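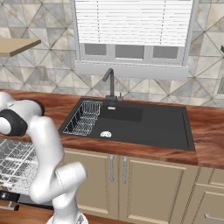 プロンブリッジ、2024年7月26日

食洗機タスクの不具合の件、原因がだいたい分かったので書いておく。実機に載せる前のシミュレーション段階の話で、壊れた物はない。ただ、安全停止が効かなかったので、軽い不具合としては扱わないことにした。

台所のシーンはNotamellで動かしている。流しの横に食洗機があり、扉を下ろしてラックを引き出した状態から始まる。アームの仕事は、カウンターやラックにある物をつかんで決まった場所へ移すこと。動作計画はModise、停止の監視は自分たちで書いた小さなプロセスが受け持つ。

夜間に回していたエピソードのうち、381番のログがおかしかった。結果の欄は「成功」なのに、ステップ249で前腕と食洗機のラックの距離がマイナスになっている。めり込んでいるということだ。本来なら距離が閾値を下回った時点で減速し、それでも近づくなら止まる。どちらの記録も残っていなかった。

最初は描画と物理のずれを疑った。以前、見た目の形状だけ更新して衝突形状を古いまま残したことがあり、そのときと数字の出方が似ていたからだ。衝突形状を表示して比べたが、今回はずれていない。これで午前中がつぶれた。

次にModiseの計画を見た。計画そのものには接触がない。肘を高く上げて流しの上を越え、手首をラック側へ下ろす経路で、余裕は小さいが通れる。問題は実行側で、手首の関節角が途中で一回転分ずれて読まれていた。プラス側の限界に近い角度を、変換の関数がマイナス側の値に直してしまう。コントローラーは現在値と目標値の差が大きいと判断し、計画にない向きへ急いで戻そうとする。その途中で前腕がラックを横切った。
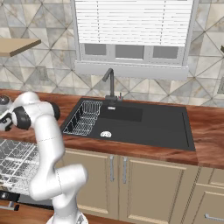 角度の変換は、6月に私が書き直した部分だ。範囲をそろえる処理を一か所にまとめたつもりで、一回転以上動ける関節と、そうでない関節を同じように扱っていた。テストはあったが、使っていた姿勢がどれも限界から遠い。レビューしてくれたFanni Szénásiも「テストが通っていたので深く見なかった」と言っていた。書いたのは私なので、そこは私の責任になる。

もう一つ、こちらのほうが重い。監視プロセスがなぜ止めなかったか。

監視には、衝突を調べなくてよい組み合わせの一覧がある。隣り合うリンク同士などを入れておくものだ。そこに食洗機のラックと前腕の組が入っていた。履歴をたどると、ラックの針金の形状が細かくて誤検知が続いた時期に、一時的に外したものだった。コメントには「あとで戻す」とある。戻していなかった。

Dilwyn Pughに相談したところ、一覧への追加に期限を付けたらどうかと言われた。期限が過ぎたら起動時にエラーで落とす。面倒だが、コメントよりは確実だと思う。採用した。

変更した点を残しておく。

- 角度の変換を関節の種類ごとに分けた
- 現在値が1ステップで大きく飛んだら、目標値に関係なく停止する
- 除外一覧からラックを戻し、形状は針金一本ずつではなく、少し太らせた簡略版にした
- 距離がマイナスになったエピソードは、物が正しい場所にあっても失敗とする

最後の項目はもっと早く入れておくべきだった。成功の判定が物の最終位置しか見ておらず、途中で何に当たっても通ってしまう。成功率のグラフだけを見ていたら、381番にはたぶん気づかなかった。

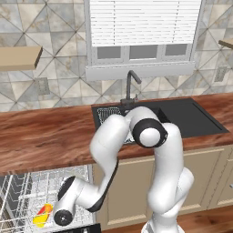
修正後に同じ初期条件で回し直した。手首の値は飛ばず、前腕はラックの手前で減速する。わざと古い変換関数に戻した版も試し、こちらは飛びを検出した次のステップで停止した。停止したあとの姿勢が窮屈で、自力では抜け出せない。復帰の手順は別に考える必要がある。

過去のログも同じ条件で調べ直している。保存済みの168件を見終えたところで、同じ飛び方をしているものが4件あった。どれも結果は「成功」になっている。このデータは学習にも使っているため、該当分を除いて作り直すかどうか、Onderoの担当者に確認中。返事が来るまで学習のジョブは止めてある。

実機での試験は延期した。監視プロセスは実機でも同じものを使う予定だったので、除外一覧を頭から読み直し、理由の書いていない項目はすべて外す。誤検知がまた増えるはずだが、増えた分は一つずつ見ていく。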